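Part 2: Getting your kitchen radio going

Right, so you've got the Meireles out of its box (well done, the tape is a pain) and you want it talking to you by breakfast. I've set up two of these now, one for me and one for Joanne Wainwright in Prirstead, and I've put the steps in the order I wish I'd done them!

1. Pick your spot before you plug anything in. Mine lives in the kitchen, and I'd keep it well away from the hob and the sink.

2. Pull the aerial all the way out. It's 86 cm long, so check there's room above it.

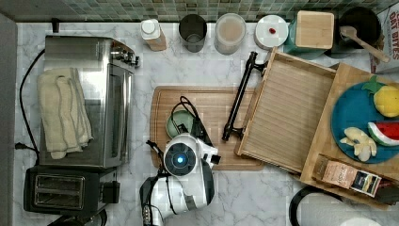
3. Push the mains lead in at the back until it clicks. It needs a proper shove, and I spent ages thinking mine was dead when the plug was only halfway home.

4. Hold down the Scan knob until the screen starts counting. Go and make a cuppa. My first scan found 170 stations, and when I moved the aerial a bit and did it again I got 171, so I wouldn't lose sleep over chasing the last one.

Caution: don't switch off at the wall during a scan. You'll lose the lot and have to start over.

5. Turn the knob to the station you like, then press and hold a preset button until it beeps. A short press only plays what's already saved there, which caught me out more than once.

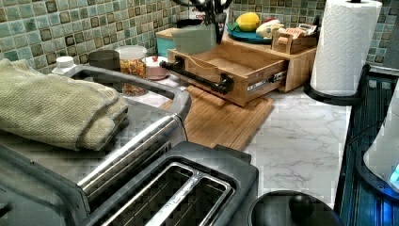

6. Set the clock. It should pick up the time by itself after a minute or so, but if it's an hour out, go to Menu, then Time, then Summer. I did mine in July and still had to change it by hand.

Note: if the sound goes bubbly, turn the whole radio a little towards the window and wait a few seconds before you move it again. Saqib Bugti at the Trallivwood shop told me that one and it sorted mine straight away.

The alarm has its own menu, so I've put that in Part 3 with the sleep timer.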